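Notebook – records cabinet, Jardale room
November, started 9:40

Purpose: get the binder cabinet back in order before the Dekier paperwork comes over. Job 2346. The index was last checked against the shelf by Baltazar Ochoa, and his list is the one I am working from.

Condition on arrival. Doors close, but the right one needs a push at the end. Hinge screws on both sides turned by hand with a short driver; took up a quarter turn on the right, nothing on the left. Door now closes without the push. Did not touch the shelf supports.

Floor: the striped carpet is a nuisance for anything that has to stand level. A light wood frame set down on it rocks on the diagonal. Checked the same piece on the bench and it sits flat, so the fault is in the carpet or the floor under it. If we need a reference surface in this room, bring a board.
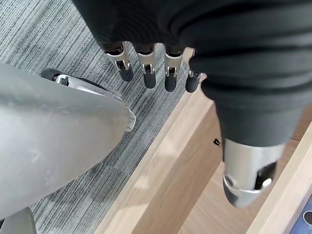 Light wood frame on the striped carpet.

Joints on the frame were checked by hand pressure only. No movement felt. Left unfinished for now; the Lencho oil has a strong smell and the room has no window that opens. Do it in the shop.

10:25 – binders. The existing rule was one color per project, which stopped being true when we ran out of the brighter blue and bought darker ones. Color is no longer a guide to content. Going by label only from here on:

Spine label: project name, then job number.
Front label holder, where the binder has one: contents, short form.
No handwriting directly on the cover.

Mutotach binders go on the shelf first, then Jardale, then anything unassigned. Binders lying flat are acceptable while sorting but should be stood up afterward. A flat stack hides the spines and the bottom one always gets pulled out by its corner, which is how the covers split last year.

Capacity: the supplier gives 300 sheets per binder. In practice the rings start to catch well before that if there are tab dividers in it. Split the Mutotach test records into 2 volumes and mark them as such on the spine. 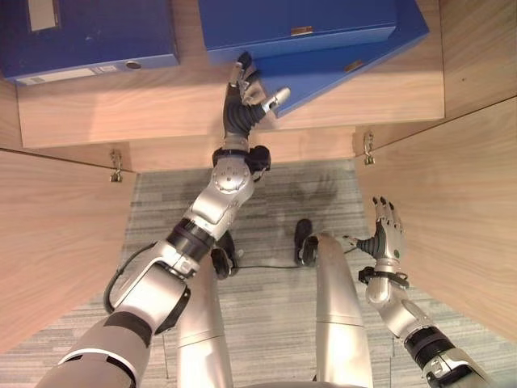

Cabinet with both doors open, blue binders on the shelf. Dark one at left has the spine label.

Check the finger hole rims when handling. A loose one will snag the neighboring cover. Press it back if it goes, otherwise move the contents to a new binder and scrap the old one.

Index corrections so far: 3 entries on Baltazar's list have a project name but no job number. I have penciled question marks next to them and not guessed. Baltazar to fill in.

Open items:
– replacement label strips, white, same width as the old ones
– board for the floor
– oil the frame (shop)
– ask Dekier whether their sheets come punched – if not, add time for it

Stopped 11:50. Index is in the front pocket of the first Mutotach binder.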